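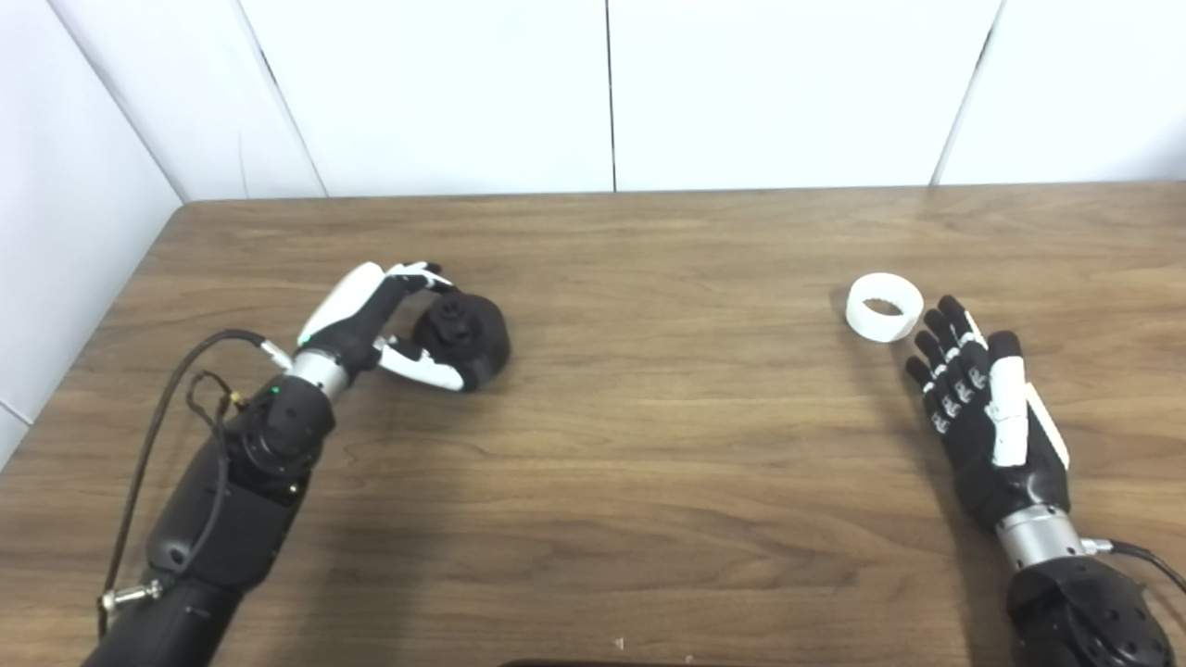 How do you look after a wooden tabletop that gets used every single day? Wipe it, dry it, oil it twice a year, and leave it alone the rest of the time.

Did mine again this week. Was supposed to be done in October, oops. Sanded the one ring by the corner (my coffee, my fault), then two thin coats of the Nollach oil, 17 hours between them. The tin says 7. Don't belive the tin, at 7 it was still tacky and I got a sleeve stuck.

Color came up nice and warm. Against the white panels it looks better than it has in ages - those seams still bug me though. Might fill them, might not.

Things I quit using: the Sustell spray, leaves streaks. Steel wool. Paper towels, they shed everywhere. Old t-shirts work fine.

Also, small black stuff with lids - jars, pots, whatever - put felt underneath. Scratches show up on this wood like crazy.

Shelf is next, the one from Ayala. Needs sanding frist. Maybe this weekend if it's dry.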